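Open evening at the Stonda workshop

The Stonda shared workshop opens its doors to non-members one evening in March, and I went along to see how far the Pemora group had got with its board game arm. Doors opened at 6 pm. The workshop is behind the old Postalix parcel depot, and the side entrance is the one to use. The front door has a Stonda sign on it but stays locked.

Woodworking takes up most of the ground floor. There were two lathes running and a long wait for the laser cutter, where people were making key tags. I signed the sheet, left my coat on a hook and went upstairs to the electronics room.

Pemora in simulation

Pemora is meant to be a robot arm that can clear up and reset a wooden game board at home. The group has 12 members and no arm yet. They are saving for one, and until the money is there all of the work is being done in a simulated room on the workshop computer. The program that plans the moves is called Tak and was written by the group over the winter.

The task is simple to say. Green pieces lie loose on a table beside a wooden board with round wells in it, and the arm has to pick up the pieces and put them in the wells. A few small pale bits lie among the green pieces, and Tak is supposed to leave those alone.

They had the overhead view up when I came in, with the gripper down at the low end of the board beside a green piece and the others out on the table past the opposite corner. The arm gets in the way of its own work from up there. It covers a good part of the board, and the group has given up on using a single overhead view to check which wells are full.

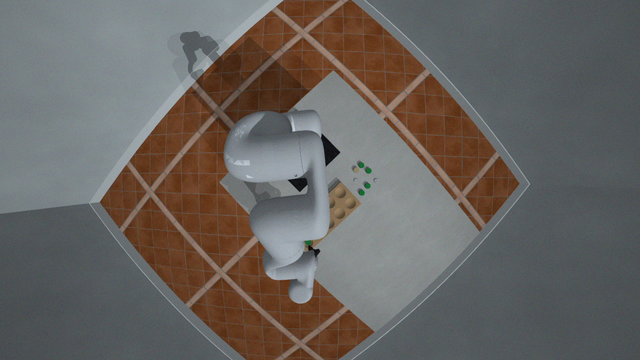

Reach and the base

The next half hour was spent on where to put the base. On a real kitchen table the arm would have to share the space with the board, and nobody wants to drill holes in a good table. In the simulation the base is a low black block that sits on the tabletop at one side, with the board between it and the open part of the table. The arm goes up, over and down again to get to the pieces, and it needs a lot of clear space above it. One of the members wanted to know if it would fit under her kitchen light. They measured with a tape against the wall and decided it would be close.

Tak's log for the month listed 162 runs. Most of the failed ones were put down to the same cause, a piece nudged sideways as the fingers came down. Where two pieces lie close together this happens more often, and the group is trying a rule that takes the outside piece first. The change had been in for 2 evenings and they did not want to say yet if it helped.

From the side you get a better idea of the gap between the fingers, and of how the small grey box on the wrist sticks out at an angle. They want to keep that box clear of the board when the wrist turns. 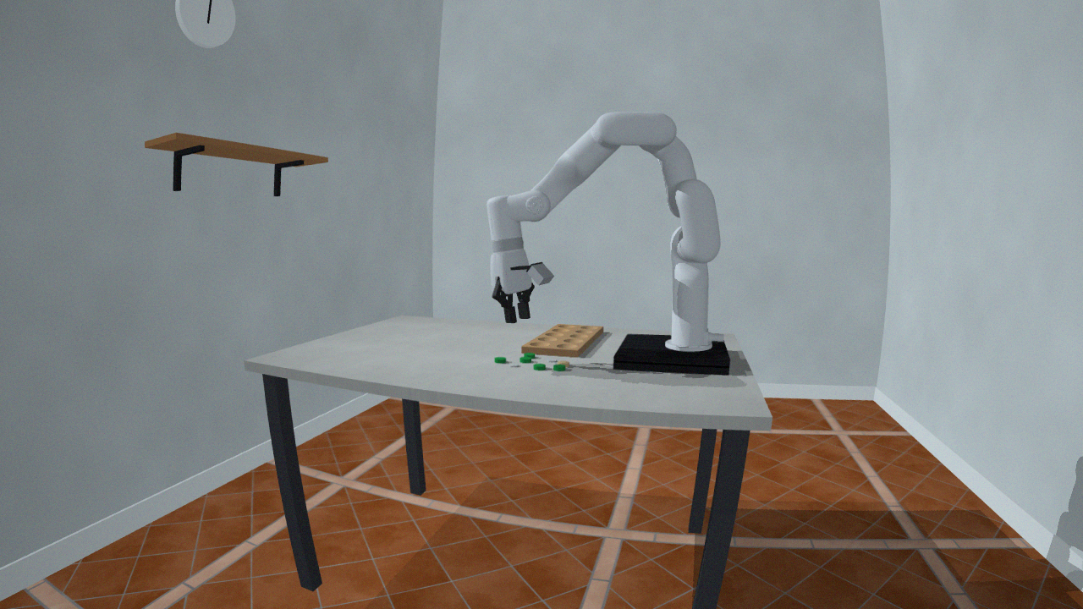

One visitor asked why they were bothering with a gripper at all when a small suction cup would lift a flat piece straight up. The group had talked about it. Their answer was that a cup needs a pump, the pump is noisy, and the wells in their own board were sanded by hand and are not all the same shape. The visitor was not convinced and offered to bring in a pump from an old aquarium. They told him to go ahead.

Practical notes

Entry was free, and tea was a gold coin in the tin. The stairs are steep and there is no lift. The electronics room gets warm once it fills up. Parking in the depot yard is fine after the trucks have gone, but leave the centre lane open. The Pemora group meets upstairs every second week and you can sit in without joining.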